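February, bench 2, 14:10

Moved the clear glass tubes over to the white rack ahead of the Zarei blanks. Rack sits long side left to right on the green grid mat. Loading starts from the left end so the labels read in the same order as the sheet. Batch number is 3364.

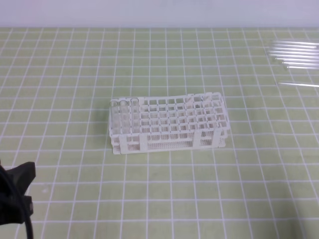
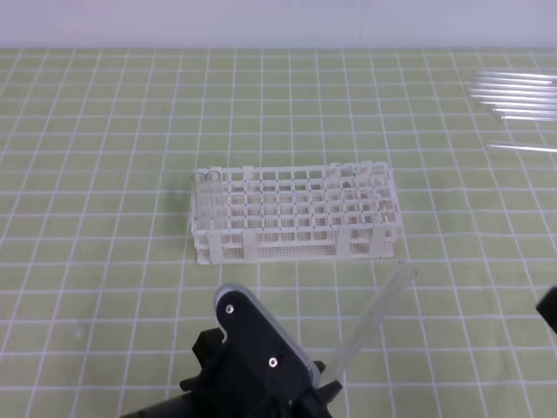
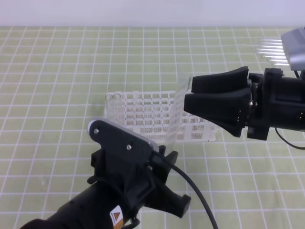
White rack on the grid mat, clear glass tubes upright at the left end.

Fill volume stays at 17 mL per tube. Mojtaba wants the rims checked for chips before anything goes in; chipped ones to the glass bin, logged in grey pen on the back page. Oven drying at 150 °C as before.

Rack needs a rinse afterwards, lower deck included. Bit-na has the spare Skirura rack if a second is needed. Still to do: label stock, stoppers.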